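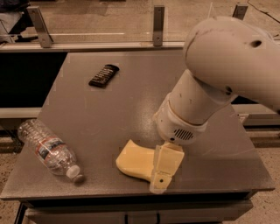
I signed up for the Drorum half marathon again, which means that for the next few months everybody who knows me is going to hear about my left calf. I said last fall that I was done with that course. I said it out loud, in the parking lot, to my sister, with one shoe off. But then the early price came up and I had a cup of coffee in me, and you know how that goes! So now there's a training plan on the fridge (Dayana wrote it, more on her in a minute) and I've been trying to treat the easy days as easy. My idea of an easy day used to be a flat route run too fast. The new rule is that the route should be as flat as a gray tabletop and I should be able to talk the whole way around it, and if I can't, I walk until I can. I hate walking. I've done a lot of it this month.

The flat route is the river path out to the Magaña bridge and back, a little over 4 miles from my door. There's one dip under the road where it floods, and otherwise it's just you and the geese. I used to think it was boring. I've come around on it, mostly since I stopped taking my phone out to check my pace every two minutes. Last year I had that thing buzzing at me the whole time and I'd get home mad at a number.

Speaking of numbers, I dug out my old logbook to see what I was doing before the calf went. Turns out I ran 151 miles in January of that year. I have no idea what I was thinking. It was icy, I was wearing shoes with no tread left on them, and on one page I just wrote "tired" and underlined it. I'd like to go back and have a word with that person. This January I ran 42, all of them slow, and I'm sleeping better than I have in ages.

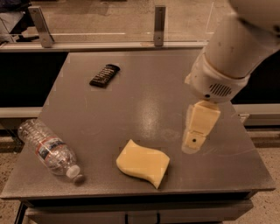
Club News

The Bumari Road Runners (all of us, even the ones who only come for the pancakes) are back to evening runs at half past six, starting from the library steps. Dayana Ponce is leading the beginner group again. She's the one who wrote my plan, and she has this way of asking how you slept before she asks how far you ran – it gets the truth out of you. If you've been meaning to start, start with her group. They do run one minute, walk two, and there are no medals for finishing first.

The Prilley 10K is on for spring, and the course has changed. They've taken out the loop behind the school, the one with the gravel, and put in a second trip up Cutler Hill instead. I have feelings about this. The gravel was awful, but it was short, and you could tell yourself you were being careful when you were really just slow. There's no hiding on Cutler Hill. Dayana wants us to go out there and practice it a few times before the race, and I said yes before I'd thought about it.

We had 102 finishers at Prilley last time, which is a nice size for a race. Big enough that there's somebody to chase, small enough that they still have soup when I get in. Parking was the usual mess. If you're coming from the Drorum side, park by the feed store and jog over, it'll be your warm-up.

Oh, and somebody left a blue glove at the library steps after the last run, left hand, medium, kind of stretched out at the thumb. I have it in my car. I also have a foam roller that I'm pretty sure isn't mine, so if you lent me one, please speak up.

Tomorrow is an easy day, out to the bridge and back. The calf feels fine so far, and I'm going to try the new socks.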